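About Javico

Javico is a small robotics workshop in Wirkdale, at the top of the hill behind the old tram sheds, and if you have ever walked past and wondered what goes on behind the green door, we do hope you will come in and ask. We teach robot arms to manage the fiddly little jobs that people do with their hands every day without giving them a second thought. Plugs, cables, switches, lids, that sort of thing. It sounds modest, and it is, but we have grown very fond of it over the years!

The workshop was started by Riaan Joubert, who spent a long time repairing kitchen appliances before he ever touched a robot and who still insists that every new job is tried by hand first. There are 17 of us now, counting the two apprentices, and we share the building (and the kettle) with Mfinanga, the joinery next door, who very kindly make our benches and put up with our questions about sanding.

Twice a year we open our doors to anyone who would like to see the arms at work. The last open day was on May 18, 2025, and we welcomed 123 visitors, a good many more than we had chairs for. People came from the school, from the bowls club and from a good deal further off, and we ran the demonstrations in small groups so that everybody could get close to the bench and have a proper look.

The job that drew the most questions was the one we call Karnotari, after the street where Riaan grew up. It is all to do with household plugs and adapters, and it is harder than it looks, as white plastic on white plastic is tricky for a camera to make sense of, and a cable has a habit of pulling its own way.

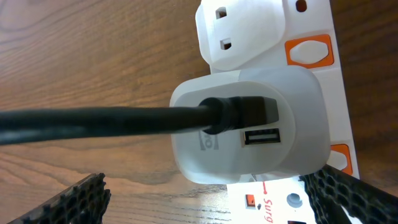
The gripper's two fingers either side of a plug adapter, Karnotari demonstration

Visitors always ask how fast the arm can go, and we always give the same rather long answer. It can go a good deal faster than we let it near a bench, and most of our patience goes into the slow part at the end, when the fingers have to line up with something small. The sweeping moves in between are the easy bit, though they do make the children gasp. 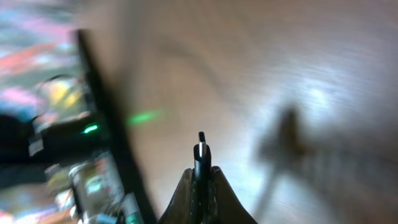

Riaan Joubert said afterwards that he would like the next open day to give more time to those in-between moves, as people kept asking him how the arm decides which way to go round, and he had only four minutes with each group to explain it.

He has a point, and we are planning accordingly. Our winter open day will be in December, with longer sessions and a second bench, and we will put the date up on the door and on this page as soon as it is settled. Entry is free, children are very welcome with a grown-up, and there is level access from the yard. If you would like to bring a class or a club, please drop us a line first so we can keep a session back for you.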